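Breathing rhythm on easy runs, and what I changed

I spent most of the spring trying to work out why my easy runs felt hard for the first mile and fine after that. Pace was the same throughout. Heart rate was a little high early on, then settled. The only thing that changed between the first mile and the second was how I was breathing, so I started writing it down.

The usual way to describe a breathing pattern is by footfalls. A 3:2 pattern means you breathe in over three steps and out over two. A 2:2 pattern means two in and two out. Odd totals like 3:2 put the start of each exhale on alternating feet. Even totals put it on the same foot every time. Some coaches care a great deal about this. I went in with no opinion.

What I was doing, before I paid attention, was 2:2 from the front door and something close to 4:3 by the end of the first mile. In other words I was breathing at a workout rate while running at a recovery pace.
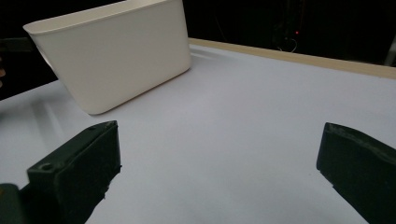

The route and the setup

All the runs were on the same out-and-back, from the bridge in Dreda to the water tower on the Gernitz road. It is flat apart from one rise of 55 feet near the turn. I kept the effort where I could speak a full sentence. Shoes were the same pair of Trenance trainers for the whole block, which are heavier than I like but were already broken in.

I counted steps in sets. One set was 1,000 steps, starting from the bridge, and at the end of each set I noted the pattern I was in and how hard it felt from one to ten. The watch gave me the step count. The pattern I counted in my head, and I lost track often enough that the first week of notes is not worth much.

The first 4,000 steps were the part I was interested in. For me that is a bit over two and a half miles at easy pace, and it covers the rough patch with some margin on the far side.

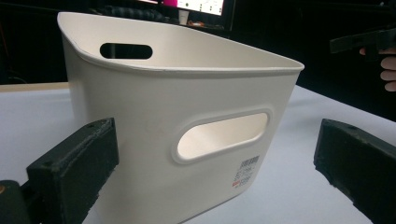 What changed

For the second half of the block I forced a 3:3 pattern from the first step and held it until the end of the second set. After that I let it drift wherever it wanted.

Three things came out of the notes:

The first set dropped from a typical effort of five to a typical effort of three. The pace did not change.

The drift after the second set was smaller. I usually ended up at 4:3 and stayed there to the turn.

On the rise, 3:3 did not hold. I went to 2:2 every time, and it took me until well past the water tower to get back out of it. My longest stretch before recovering was 1,025 steps, on a humid morning when I had started too fast anyway.

I asked Pantelis Sarantis about the rise, as he coaches the group at the Xenos track and has watched me run for several years. His view was that I was tensing my shoulders on the way up and cutting the exhale short. He told me to think only about the exhale and leave the inhale alone. I have tried it on a handful of runs. It helps on the way up and makes little difference afterward.
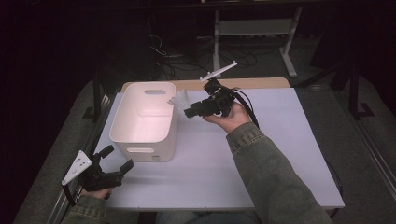
White bin on the table, two slot handles.

Limits of all this

One runner, one route, and a rating scale I filled in myself while slightly out of breath. I also knew which pattern I was supposed to be using on each run, so the effort scores lean in the direction I expected. Warmer mornings toward the end probably pushed the numbers the other way, but I have no means of separating the two.

I did not see any difference between odd and even patterns. I tried 3:2 for a week and it felt the same as 3:3, apart from being harder to count. If you get side stitches it may be worth testing. I rarely do.

In July I plan to repeat the block on the hillier loop south of Gernitz, with the 3:3 start kept for the first two sets and the exhale cue on every climb - mainly to see whether the slow recovery after the rise shows up there as well. I will post the notes when I have them.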